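Visita a Ununley: una tarde enseñando a los robots

El miércoles estuve en la jornada de puertas abiertas de Ununley. El español no es mi lengua materna, así que perdonen si alguna palabra técnica no es la exacta.

Nos recibió Carleen Bolger a las 2 en punto. Primero nos enseñó los puestos de mando a distancia, donde una persona mueve dos palancas y el brazo repite el movimiento al otro lado del cristal. Yo probé a meter una taza en una caja y necesité seis intentos.

Después subimos a la sala Hollis, la parte que más me gustó. Allí se trabaja sin brazo: cada persona lleva la pinza en la mano y hace la tarea ella misma.

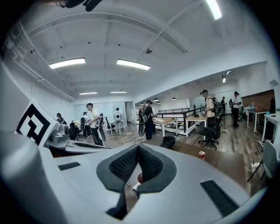

Lo que pregunté

Quise saber cuántas veces hay que repetir una tarea. Carleen me contestó que depende: para doblar un paño bastaron 132 demostraciones, pero para cerrar una cremallera llegaron a hacer hasta 500. También me dejaron coger una pinza. Pesa más de lo que yo creía, y a los diez minutos se nota en la muñeca.

Para llegar

Desde la estación de Womport se va a pie - hay una cuesta, pero corta. La próxima visita será en agosto y hay que apuntarse antes por correo.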